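Re: [robots-in-teaching] Notes from the open day at Birnitz

Date: 22nd January

Hello all,

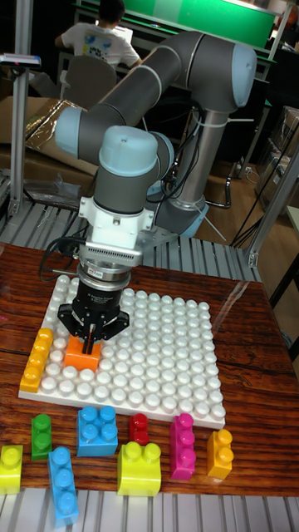
Akihiko Hosoda wrote that he had seen a brick demo like this at two trade shows and had come away from both unsure what was being shown. His message is quoted below so that people who joined the list after December can follow along.

> Before anyone drives all the way out there, could whoever goes
> please ask what the force sensor is doing? At both shows I was
> told "it feels its way in" and then watched an arm run the same
> taught points over and over. If the plate is bolted down and the
> bricks come from a fixture, you don't need to feel anything. I
> would like to know what happens when the plate gets moved by a
> few millimeters, and whether they will let a visitor move it.
> I would also like to know how long it took them to set up, in
> hours, by one person who knows the software.
> If the answer is a week, it's no use to my department. We get
> one afternoon to prepare a lab and the next morning the
> students are in.
>
> Akihiko Hosoda

I went, and I asked. I'll take the questions in order and then add some things that were not on the list. It is long, so skip to the part on costs if that is all you need.

What the force sensor does

The sensor sits between the wrist bracket and the gripper. It is the black cylinder with the small white label. The arm uses it for the last part of the move only. Everything up to that point is ordinary position control: go over the plate, come down to a height just above the studs, stop. Then the program switches over. The arm lowers the brick slowly until it reads contact, then moves it sideways in a small spiral while keeping a light push downward. When the sideways force goes up in both directions, the program takes that to mean the brick is sitting over the studs, and it presses. There is a limit on the press. If the limit is reached and the brick has not gone down far enough, the arm backs off and tries the spiral again. After three tries it stops and waits for a person.

So the answer to Akihiko's first point is that on this setup the sensor does real work. I saw the same thing you did at Traltberg last year, by the way, where the arm had a sensor fitted and the program never read it. The man on the stand told me so when I asked him twice.

Moving the plate

They let us move it. The woman running the session asked for somebody to push the white baseplate while the arm was parked, and a teacher from the second row gave it a shove of a few millimeters and a slight turn. The arm found the studs on the second spiral. Then he pushed it further, more than the width of a stud, and the brick went down one stud over from where the plan wanted it. It was pressed in firmly and it was in the wrong place.

I thought this was the most useful minute of the visit. The program has no way to know it is one stud off, as every stud feels the same as its neighbor. They said so plainly when asked. Their fix is to touch two edges of the plate with the fingertips at the start of each build and work out where the plate is from that. They had left that step out for the open day to save time, and they put it back in for the second half. With it in, we could move the plate wherever we liked between builds and it coped. It adds a bit of waiting at the start.

A large turn is still trouble. The spiral can make up for a small angle, but when the plate is turned a lot and the edge touch is left out, the brick catches on one corner and rides up. The arm stopped on its limit both times this happened. I would want students to see that happen, and I would want them to see the force plot while it happens. There was a plot on a laptop but it was turned toward the presenter for most of the session.

Picking up the bricks

This is the weaker part of the demo. The loose bricks lie on the wood in front of the plate, different colors and lengths, and a visitor could easily think the arm looks at them and chooses. It does not. The pick positions are taught, and a person puts each brick where the program expects it. When somebody set one down a little crooked, the parallel gripper squared it up as it closed, which works well enough for small angles. If a brick is standing on end, the person has to lay it flat first.

I asked about adding a vision step. They have tried one and were not happy with it under the room lights, and they would sooner show something that runs all day. Fair enough, but I think the talk should say at the start that the picking is taught and the placing is felt. Half the questions from the floor came from mixing up the two.

Setup time

Akihiko asked for hours. The answer I got was that the first working version took two people most of a term, with other work going on, and that rebuilding it now from their files takes one person a morning. The files cover the spiral, the force limits and the taught points. What takes the morning is zeroing the sensor with the gripper on and checking the limits with a real brick. If you change the gripper fingers you have to do that part again. They had a sheet for this, one page, and I have asked if it can be shared with the list.

Cables came up too. The thin one from the gripper has to hang free, since a tight cable pulls on the sensor and shows up as a force that is not there. They lost days to this in the first version. On the arm itself the cables are tied along the side and looped loosely at the wrist, and those gave no trouble while I was there. If you copy one thing from their setup, copy the way the gripper cable is left slack.

The build

The planned model has 60 bricks and we did not see it finished. We saw the first layer started, several single placements repeated for questions, and the pull-off test, where the arm grips a placed brick and tugs upward to see if it holds. The log on the laptop gave 218 placements since the last change to the force limits. I asked how many of those had needed a person to step in and was told that the log does not record it. That is a shame and I said so. A count of stops is the first thing I would want before putting this in front of a class.

Speed: slow. Each placement with the spiral takes long enough that people started talking among themselves by the fourth or fifth one. With students you would want something for them to do during the wait, such as guessing from the plot whether the brick is in yet. A group from Grillano do something similar with pegs in holes and have a worksheet for it. I have a paper copy and can scan it.

Costs

Nobody gave me a full price, so please do not quote me on one. The arm was already there for another course. The sensor was bought for this, and it was the largest single expense. The bracket between wrist and sensor was put together in house, and they have drawings. The bricks and the plate cost next to nothing next to the rest. They do wear. After enough presses the studs get loose and the program starts reporting contact late, so they swap the plate now and then and keep the old ones for practice.

Imai, the supplier many of us use, had a table in the hallway with a cheaper sensor on show. It was not connected to anything. I took the leaflet.

Safety and visitors

The session was run with visitors seated and only one person at the table at a time, and only when the arm was parked. The speed was turned down for the whole day. There was a stop button within reach of the presenter and a second one by the door. I would have liked a line taped on the floor, as people drifted forward whenever a brick was going in. It went fine, but with over twenty teenagers it would need watching.

What I would do with it

For my own course I would leave out the full model and use four or five bricks. Round one, position control only, plate in the right place. Round two, the same program with the plate nudged, and let it fail with a low force limit. Round three, switch on the spiral. Round four, move the plate by more than a stud and ask the students why it is wrong and how the robot could have known. That is a two-hour lab if the arm is set up beforehand, and it covers most of what I now spend three lectures on.

I would also swap the order of their talk. They begin with the model on the screen and go through the planning software for a good while, and the arm does not move until late. The people next to me had come for the arm.

Still open

– Whether the one-page setup sheet can go on the list archive.
– Whether the spiral code runs on the older controller. They think so but have not tried it.
– Whether they will log the stops from now on. They said they would look at it.
– Dates for a second open day. They would like to run one in spring if enough people ask, so write to them directly and mention this list.

Akihiko, if you still want to try the plate with your own hands, I would go. Bring a long brick. They mostly used short ones while I was there, and I forgot to ask how the spiral does with a long one held at the end.

Regards to all, and please trim the quotes when you reply – the digest version is hard to read as it is.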